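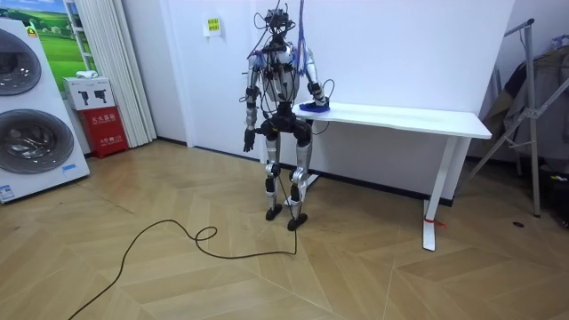

Third week with the new hands and I still can't decide which controller to keep on them. I've been going back and forth between the Orard board and the older Brastow one, same arms, same fingers, only the controller swapped. On the Brastow the fingers close fast but they hunt a little at the end. The Orard is slower and way smoother, and for stuff like the left hand resting on that flat blue thing on the corner of the table I like it a lot better. The catch is price. I paid 500 for the Orard and the Brastow came with the arms. Anybody run both for longer than a month?

kgamage
I ran both. The hunting on the Brastow is your gains, the defaults are way too hot for a light hand. Drop the integral term and try again before you spend any more money.

tallgrass13
Disagree with kgamage, sorry. I spent a whole Saturday on those gains and all I got was a slower hand that still hunted. It's the encoder resolution. Go Orard.

kgamage
Which firmware though? Before 6 it ignored half of what you typed in.

tallgrass13
Uh. 5 something. OK, fair.

naima_b
Can I be the annoying one and ask about the cables? You've got loops sticking out at the elbow and wrist on that bent arm. I had a loop like that tugging on my wrist joint and I blamed the controller for weeks (swapped it twice!!). Tie them in close and rerun your test first.

original poster
Hadn't thought of the cables at all, I'll tie them down tonight. Firmware is 6 on mine, so I'll try the gains after that, one change at a time. My log has 1,831 grasps in it and I never wrote down how the wiring was routed, ugh.

tallgrass13
Post the numbers for both boards when you have them. I still say Orard.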